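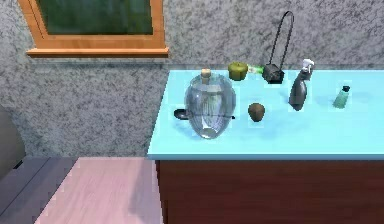

*Credit: Nkrumah Acheampong / Mitlow*

**Press brake cell, progress to the end of June**

The second brake is bolted down and running. Tetteh finished the power drop a week behind their own date, and we used the gap to move the tooling racks to the north wall.

We have bent parts for 2 jobs on it so far. The Emamgate brackets (200 pieces, 11-gauge mild steel) passed first-article inspection after we changed the bend allowance on the return flange. The Sellosel covers are a run of 100 and are still open. Two bends sit too close together for our standard punch, and the gooseneck we ordered has not shipped. Irina Nedelcu has asked the supplier for a firm date.

Training is on track. Both second-shift operators can now set up from a drawing without help. Offline programming is behind: the post-processor writes the backgauge positions in the wrong order, so programs are being corrected by hand at the control.

Spending is within the grant, apart from freight on the crowning table, which came in higher than quoted. We will cover that from the shop budget.

Next month:

- fix the post-processor
- finish the Sellosel covers once the punch arrives
- light curtain check and sign-off
- send you the scrap figures for both brakes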